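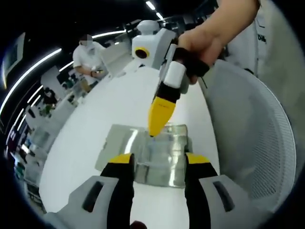 The packing side of the project is finally moving, and I'm glad to be writing you a cheerier report than the last one. As you know, the grant covers the Kahsay kits from start to finish: filling, bagging, labelling and getting them out to the families on the Lilitz list. The bags have been our headache since January. We settled on the clear plastic sort in the end, and you can see how shiny and crinkly the stuff is when it's lying flat on a white table, with the light bouncing off all the creases. It looks lovely with a kit inside. It is also slippery, clingy and very fond of static, and a fair bit of this quarter went on learning to live with it.

Where we've got to

We have packed and sent out 196 kits against the 300 we promised you. That's a bit behind the plan I gave you, but the pace has picked up a lot and I'm comfortable that the rest will go out before the end of the grant period. Most of the delay came early on, when the first delivery of bags arrived a size too small. The kits went in all right, but the flap wouldn't close over the booklet. We tried folding the booklet in half (ugly) and then leaving it out and posting it separately (expensive), and then gave up and ordered the next size up from Clitulent. They took back the unopened boxes, which was good of them, and we've used the opened ones for spare pencils and the little card sets.

The bigger bags are much better. They do arrive pressed tightly together, so we now separate a pile of them first thing, before any filling starts, and lay them out one by one. Boring job, but it has made the whole morning run more smoothly. Nuria Derese worked out the order we fill in – booklet first to stiffen the bag, then the cards, then anything lumpy – and I wish we'd had her on it from the beginning!

Labels

I said last time that I'd look into printing straight on to the bags. I did, and the quote was silly money for the quantity we need, so we've stuck with paper labels. They won't grip on a creased patch, and we had 17 kits come back to the packing table with labels hanging off. Now we smooth the bag down flat and put the label on before anything goes inside. No more returns for that reason so far.

Money

We're within budget overall. The bags line is slightly over on account of the second order, and I've covered it from what we saved on postage by using Koda for the longer routes. I haven't moved anything between the main headings and I don't expect to. The full sheet is attached, with the receipts in date order this time – sorry again about the muddle with the last lot.

What the families say

We've had lots of friendly notes back. Several people said they liked being able to see what was in the kit before opening it, and one grandmother keeps hers hung on the back of the kitchen door so nothing wanders off. A few asked whether the bags could be something other than plastic. It's a fair question, and I've asked for samples of a paper version with a window. They haven't come yet.

Coming up

There are 5 packing mornings left in the plan, all booked and all with enough hands. I'd like to use the last one for spare kits, so we have a few put by for late names on the list, if you're happy for us to do that within the same budget. Could you let me know before I place the final card order? The printer needs a bit of warning and I'd like to do it all in one go.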